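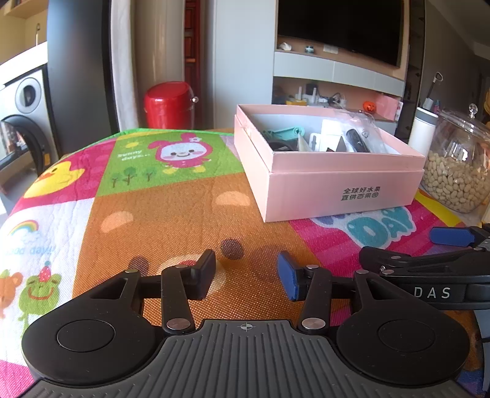
Do I need to buy a storage box to take part?

Any open box you already have will do, as long as it sits flat on a table and you don't mind leaving it there for the length of the study. Please don't buy anything. Half of what we want to find out is whether the buying does any good.

CALL FOR PARTICIPANTS: THE ONE-BOX TABLE STUDY

Amrani Household Research is looking for people who live with a cluttered table and are willing to put up with an open box on it for 10 days. You will use the box however you like, keep a short daily diary, and tell us at the end whether the table was any easier to live with.

Why we are doing it

If you have read anything about tidying in the past few years you will have run into the one-box rule. Put a box in the middle of the table, drop the small stuff in, and the mess takes care of itself. Walix sells a set of boxes on the strength of it. The leaflet in the lid promises a clear table for life and offers no evidence, unless you count a drawing of a smiling family.

We have our doubts. Most of us in the office have tried the rule at home, and what we mostly got was a full box and a full table. It may be that we are bad at it. It may also be that a box with no lid on it is an invitation to put off deciding where the tape goes. We would like to know which, and we can't learn it from our own kitchens.

The study is paid for by Tusetti, who make small furniture and do not make boxes. They have no say in what we publish. We mention it so you can weigh it for yourself, as you should with any study that somebody is paying for.

What kind of table

An ordinary one. A round table with a child's play mat spread over it, an open pink box in the middle and a jar of peanuts alongside would suit us very well. So would a kitchen table with mail on it, or a sewing table, or the end of a desk. We are less interested in tables that only get messy at the holidays.

Things that belong on the table can stay there. If the snack jar lives on the table, leave it. If your child plays on the mat, leave the mat. We have read too many before-and-after pieces in which the after table has plainly been emptied by someone who doesn't live there.

What you would do

Choose your box. Cardboard is fine and so is plastic. Shallow boxes tend to fill up sooner, and deep ones tend to swallow things, and we would like both kinds in the study. If the box came with a lid, put the lid underneath or in another room, whichever you would do anyway.

On the first day, set the box out and tidy the table into it for as long as you feel like. Write down what went in and what you decided against. "Scissors, tape, bag of something" is a perfectly good entry.

On each day after that, fill in the diary before bed. It asks what you took out, what you went looking for and couldn't find, and who put in the things you don't recognize. There is also a space for complaints, and we hope you will use it.

On the last day, empty the box onto the table and sort the contents into things you used, things you had forgotten and things you would throw out. Then call us, or have us call you, for a talk of 30 minutes at most.

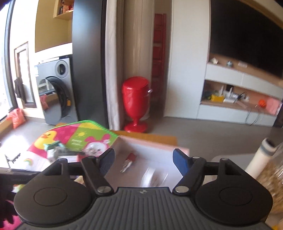 Lancaster, Pennsylvania, 25 September 2021

The following notes were added after the first group of diaries came back. Enrollment for the second group is now open and these notes replace the old page of instructions.

Loose tools. Several people asked whether tools count as small stuff. They do. A little tool with a red handle and a metal tip, dropped in a shallow open box beside the play mat, is exactly the kind of thing we want to hear about. Tell us whether it stayed in the box, and if it didn't, where you found it. Anything sharp should go where a child can't get at it, study or no study.

Toys and mats. If children use the table, say so in the diary. One diary from the first group recorded a box that was emptied every afternoon by a toddler and refilled every evening by a parent. The leaflet has no advice for that household. We would like more like it.

Scraps. Bits of paper and packaging seem to travel under and around the box more often than into it. Please write them down even if it feels silly.

Photographs. Optional. If you send any, take them before you tidy up for the photograph. We can generally tell.

Who we are looking for

Adults who live in the United States, share a home with at least one other person, and use the same table on most days. You don't need to be tidy, and you don't need to want to be. If you have paid for a tidying course we still want you, though there is a question about what it cost.

We can't take people who work for Walix or for Fletemex, who handle its shipping. We also can't take more than one person from the same home. In the first group a married couple sent in separate diaries about one box, and we are still trying to reconcile them.

What you get

A payment of $30, sent after the closing talk. It is the same amount whether the box worked or failed, and the same if you gave up halfway and told us why. We don't give gift cards, prizes or a chance to win anything.

You will also get the written results. We make no promise that they will be exciting. An earlier study of ours, on hooks by the front door, drew 3,449 diary entries and found that people hang their coats on chairs.

What happens to your answers

Your diary is read by the study team and stored without your name or address. We may quote a line or two in the report. If you would like to be left out of the quotes, check the box on the form. You can leave the study on any day by writing the word "stop" in the diary, and we will not call to talk you out of it.

How to apply

Fill in the form on the Amrani site under One-Box Table. It asks who lives with you, what shape your table is and what is on it right now. Please answer the last part from where you are sitting and without getting up to clear anything. We had over 1,000 forms for the first group and read all of them, so a reply may take a few weeks.

Results from both groups will be posted on the same page next July. If the one-box rule holds up, we will say so there and I will eat my share of the doubts expressed in this notice.

The study coordinator, Amrani Household Research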